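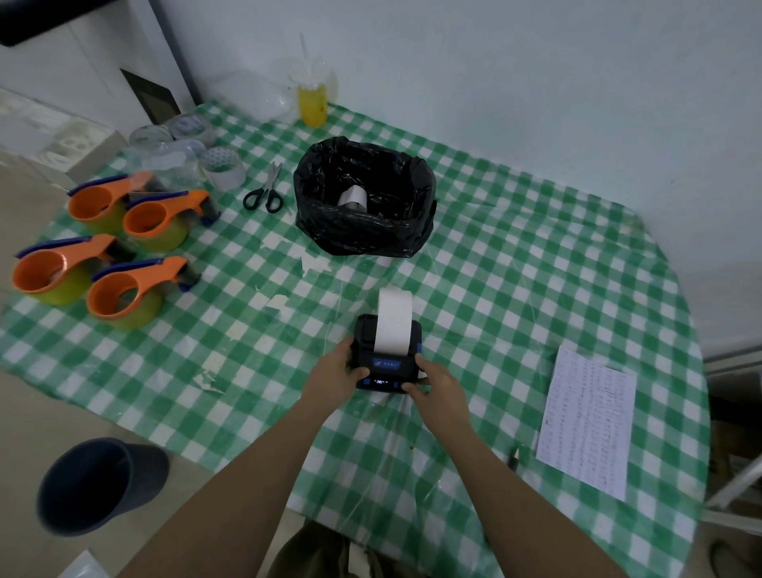 Plomel label printer -- 6 weeks in

Bought this for the jam and chutney stall, was sick of handwriting every lid. Also had a Kutirau on loan before it so can compare a bit.

Setup. Quick enough. Charge it, drop a roll in, get the app. The app wants an account, which annoyed me, and the first code went to junk mail. After that no bother.

Print quality good. Black text is crisp down to quite small sizes, ingredients list just about readable on a small jar. Logos come out blotchy if there's any grey in them so make it solid black first. The Kutirau was a touch sharper but twice the fuss to load.

Speed fine. Did 44 labels in one go for the March market while the kettle boiled and had a cup of tea, no jams.

Battery -- good for an evening, not two. Charge it the night before. No warning to speak of, it just stops.

Labels. This is where they get you. Own brand rolls are dear. I use Ultora ones now, £6 cheaper on a multipack and they stick better to glass. Did try Usuga rolls, dont bother, they curl off in the fridge. Thermal so they fade on a sunny windowsill, keep jars in a cupboard.

Gripes: lid is stiff. Manual is tiny print. App forgets my last template about one time in 20 and I have to find it again in a list that isnt in any order I can make out.

Would I buy again, yes. For parcels get something wider, adress labels come out cramped on this. For jars and freezer tubs its great.

4 out of 5. Lost one for the app.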